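Jarnbridge Home Storage Support
Ticket 1336
Subject: Toy box label peeling, box sliding on floor
Opened by: Mitali Uddin
Assigned to: Hamdia Demissie
Opened: 2018-10-19
Status: Closed

Mitali Uddin wrote:

I bought a green plastic toy box from your Gromcombe shop and have two problems with it. The label on the front wall is lifting at one corner and my daughter keeps picking at it. I want it off completely but I don't want a sticky patch left behind. Second, the box slides when she leans on it to reach the toys at the bottom. Our living room floor is tile and she has gone over with it twice. No harm done, but I'd like to sort it out.

So far I have tried warm water on the label. It softened the corner and nothing else.

Hamdia Demissie wrote:

Thanks for getting in touch. A few things I need to know before I suggest anything.

Is the label paper or a plastic film? If you wet a corner and it goes to pulp, it is paper. Is the box kept directly on the tile? Does it have feet underneath or is the base flat? And is it filled to the top when it slides, or mostly empty?

Please don't use a blade or a scouring pad on the label. Both will scratch the plastic.

Mitali Uddin wrote:

It's film, it doesn't go to pulp. The base is flat with no feet. It slides worst when it is nearly empty, which it usually is by lunchtime.

It was straight on the tile when I wrote. I have now put it on the plaid mat in front of the sofa, and packed everything back in: the pig, the cabbage and corn, the grapes, the starfish, the beads.
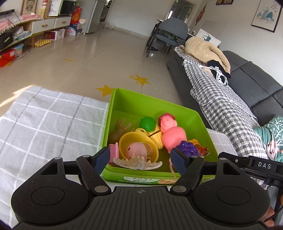

With the weight in it and the mat under it, it stays put if I push from the side. If I push down on the front edge it still creeps a little, and then the mat moves too. I think the mat is what slides on the tile, so I may have just moved the problem down a layer.

Hamdia Demissie wrote:

I agree with you about the mat. Try this in order and stop when it holds.

1. Lift the mat, wipe the tile and the underside of the mat, and let both dry fully. Dust makes tile a lot more slippery.
2. Put one corner of the mat under the front feet of a heavy piece of furniture, if it will reach and if the sofa has feet.
3. If it still moves, put a rubber mesh underlay beneath the mat. Cut it a little smaller than the mat so the edges lie flat.

For the label, take the toys out first. Warm it with a hair dryer on low, moving it the whole time, and test the plastic with your hand as you go. Stop if it feels soft. Pull the film back on itself slowly from the loose corner. Anything left behind should come off with cooking oil on a cloth, left for 3 minutes, then dish soap and water. Rinse and dry the box before the toys go back.

Mitali Uddin wrote:

Step 1 helped but wasn't enough. Step 2 didn't work because the mat is too short once the box is where she likes it. I bought an underlay and cut it down, and the mat hasn't shifted since yesterday morning.

The label came off in two pieces. There was glue along the top edge and the oil took it off on the second go. The plastic is slightly duller in that spot but I can live with it.

Hamdia Demissie wrote:

Good to hear. The dull spot may be leftover oil, so one more wash with dish soap is worth a try. I've passed the note about the flat base to Tsegereda Gidey, who handles product feedback. Closing this for now. Replying to this ticket will reopen it.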